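Oiling a maple board that small kids will be using - which oil, and how often?

Hello everyone, first time posting, though I've been reading along for ages. My mum passed on a lovely big chopping board when she moved into her unit at Vanolport, and as we already have two in the kitchen I thought I'd turn it into a play board for the grandkids, who are three and five. It's maple, as far as anyone in the family remembers, made up of strips glued side by side. It hasn't been oiled in years and it feels quite dry and a bit fuzzy when I run my hand along it. The kids put everything in their mouths (well, the little one does), so I'd like something safe. I have olive oil in the pantry and half a tin of decking oil in the shed, and my neighbour swears by both. I'd also love to know if I need to sand it first, and if those darker strips you get in the timber mean it's stained or damaged somehow. Thanks so much in advance, and sorry for the essay!

Beverley Goodwin
3 comments | 8 shares

MaihiMoth

Hi Beverley, what a nice thing to do with your mum's board! Please leave the decking oil in the shed, it's made for outdoors and some of them have mould killers in them that you really don't want near a toddler. Olive oil won't hurt anyone but it goes rancid after a while, and then the whole board smells like an old chip shop. I did that with a salad bowl once and never got the smell out.

What you want is food grade mineral oil, sometimes sold at the chemist as paraffin oil. Check the label says it's fine for food surfaces. Sand first with something fine, going along the grain, and wipe it over with a damp cloth. Let it dry overnight. The damp cloth will lift a bit more fuzz, so give it one more light sand the next day and you'll be amazed how silky it feels.

Then put the oil on generously with an old cotton rag, do both sides and the edges, and leave it standing up on its side until morning. Wipe off whatever is left sitting on top. I'd do that three or four times over the first week and then once a month or so, or whenever it starts looking pale and thirsty.
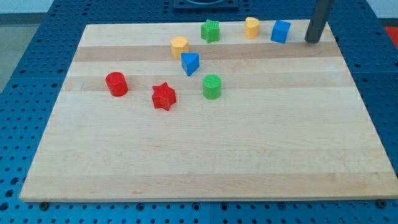 Ostbridge, November

Colour in maple varies a lot from one strip to the next, so a darker band running the length of a board is very often just heartwood sitting beside the paler sapwood. Mine has a couple of them and they've never given me any trouble. If your dark patch follows the grain neatly from end to end, I'd leave it be and enjoy it. If it's blotchy and wanders across the joins, it could be an old water mark or a bit of mould, and a light sand will usually tell you which. A water mark tends to fade as you go. Mould that has gone deep won't, and in that case I wouldn't give the board to the kids.

Have a feel along the glue lines too while you're at it. If you can catch a fingernail in one of them, the board has started to open up, and little fingers will find that gap before you do. Small cracks can be glued and clamped by anyone handy.

tezza88

mineral oil. dont put it in the dishwasher

Pellance Parent

Agree with most of the long answer, but I'd finish with a beeswax and mineral oil paste once the plain oil has soaked in. It gives you a bit more protection against spilt juice, and if you've got kids you've got spilt juice. You can buy it ready made or melt your own in a jar standing in a pan of hot water. I use one part wax to four parts oil and a jar lasts me well over a year.

Two other things. Round off the corners while you have the sandpaper out, as a heavy board at toddler height can give a nasty knock. And keep it off the heater and out of the sunny window. We left ours beside the wood stove one winter and it bowed enough to rock on the table. It did settle down again after I flipped it over and waited a few weeks, but I wouldn't count on being so lucky twice.

If anybody in the house has a nut allergy, skip walnut oil altogether and read the back of any "natural" board oil before you buy it.

631 people found this page helpful | Share | 3 comments

Contact us | Copyright Home Help Neighbours | Back to top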